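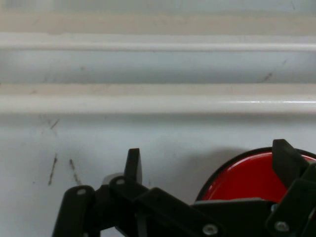 Glossy white molding, close up: two raised ridges with a recessed channel between them.

Print this message | E-mail this message

Last updated: 12 Jul 2026

Subject: Re: [old-windows] Waterborne enamel sticking at the meeting rails
From: Signe Juhl
To: old-windows list

Quentin Brunet wrote:

> I finished the last of the 13 sashes on the north side in November,
> two coats of Wendano waterborne enamel over their own primer. They
> went back in after four days. By spring every one of them had bonded
> at the meeting rail and along the parting bead. I got them open with
> a putty knife but it pulled paint off in strips. The can says fully
> dry in 24 hours. Is this a bad batch, or do I need to go back to oil?
> Also, should the edges of the sash be painted at all? My father-in-law
> left his bare.

Quentin,

I doubt it is the batch. What you have is blocking, meaning two painted faces under pressure that grow together. Dry and cured are separate things on a waterborne enamel. The solvent leaves in a day. The film keeps hardening for weeks, and more slowly in a cold room. Four days in November is short for any product of this type, and a locked sash puts steady pressure on exactly the face you are worried about.

Oil blocks less once it is hard, but it yellows where the upper sash shades it, and you would have to sand the Wendano thoroughly before putting it on. I would stay with what you have.

What I do on my own house:

1. Scrape the meeting rails and the bead contact faces back to sound paint. 220 grit after that, by hand. A sander rounds the bevel and the rails stop mating.

2. One thin coat on contact faces, never two. Measure the gap first. Holst brushes lay off thin if you load only the tip.

3. Leave the sash out, or propped, for 13 days at room temperature. Ívar Thorlacius argued on this list for longer, and in a damp basement he is probably right.

4. Rub paraffin on the contact faces before closing. Not silicone – you will never get paint to hold there again.

On your father-in-law: he is right about the sides that run in the jamb. Leave those bare or oil them lightly. Top and bottom edges should be sealed, the bottom rail most of all, because end grain at the stiles takes up water from the sill.

Hae-won Wang asked off-list whether the same applies to casing and stool. Only where something touches. The profile on a casing can have its two coats and be left alone, but watch the channels between the beads. Enamel pools there, skins over, and stays soft underneath long after the ridges are hard. I go back with a nearly dry brush after five minutes and pull the excess out toward the end of the run. If you can dent the bottom of a groove with a fingernail, wait.

I have not used Rellska additive, so I can't say whether it helps. Leif Vigfúsdóttir tried it on a set of storms and may want to report. The Eline primer I have used, and it sands to powder, unlike the one you have.

One question back: did you paint over the weatherstrip? Vinyl bulb strip softens some acrylics on contact, and in that case no amount of curing time will fix it. The strip has to come off first.

Signe

Contact the list owner | Copyright remains with the authors of each message | Back to top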